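Re: [interiors-list] Lightmap seams and draw order in the Brarside flat
From: Dillesura build maintainer

On the batch size question, see the end. Quoted part first.

> We moved the Brarside flat to the new baker last night and the bake time
> went from 58 minutes to 188. Same texel density, same bounce count. Is
> this expected? We also get faint seams where wall segments meet, mostly
> in the bedroom. Denoiser on or off makes no difference.

Both are expected with the defaults in the current Dillesura branch. The old baker packed all static meshes into one atlas and skipped any chart below 8 texels on its short side. The new one keeps those charts and pads them. Small props generate a lot of such charts, and the padding is what you are paying for. Set min_chart back to 8 in the scene config and rebake. On our copy of the flat that recovered most of the time.

The seams are a separate matter. Wall segments in that kit are authored as single panels with open edges, so the baker has no neighbor to sample across the join. Two fixes work. Either weld the panels before export, or turn on edge stitching and give it a normal tolerance of 6 degrees. Welding is cleaner but breaks the per-panel material swap that the Sönmez kit depends on. If you use the swap, take stitching. 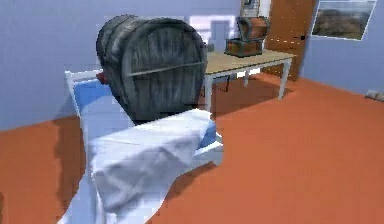

Contact shadows are the other thing to check before blaming the seams on the walls. A large prop with a curved underside on a soft surface is the worst case for the bias setting, and the barrel on the bed is about as bad as it gets: dark staves, low part in shadow, pale blue and white bedding right against it. If the bias is too high, a light gap opens along the contact line and people report it as a seam. Lower shadow_bias in small steps, keeping the texel density fixed while you do it. Changing both at once makes the results impossible to compare. Also check that the collision proxy is excluded from the bake. In one of our older exports the proxies were flagged static, and every prop was being shadowed twice.

> Second question, is there a reason the kitchen pieces are split into so
> many materials? Prerkeddale had one trim sheet for the whole room.

Prerkeddale used a trim sheet because it had a fixed palette. The Brarside kitchen has to accept color variants, so each cabinet body and countertop has its own slot. The cost is in draw calls, and it can be reduced by instancing the small items. They should share one atlas and one material. If yours do not, the importer has probably duplicated the material on each reimport. Look for names ending in an underscore and a number, merge them, and save the library before reopening the scene.

Large flat panels are also the place to look for banding. Store the lightmap at half float. The 8-bit option is still in the menu for old projects and should be left alone.

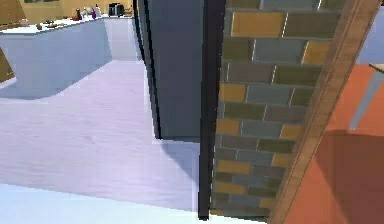 Kitchen island, side panel and countertop.

> Last one: what batch size are people using for the bake queue?

We leave it at 6. Going higher fills memory on the shared machine and the queue starts swapping, at which point the log still reports normal progress and the job takes all night. If you have a dedicated machine you can raise it, but watch resident memory for the first few tiles. The percentage in the log counts tiles submitted and tells you very little about tiles finished.

The stitching option is not in the September release. You need a build from the main branch. If you see an unknown key warning for edge_stitch at startup, you are on the older one and the setting is being ignored.

Please send the config file and the startup section of the log if the time does not come down. The full log is too large for the list.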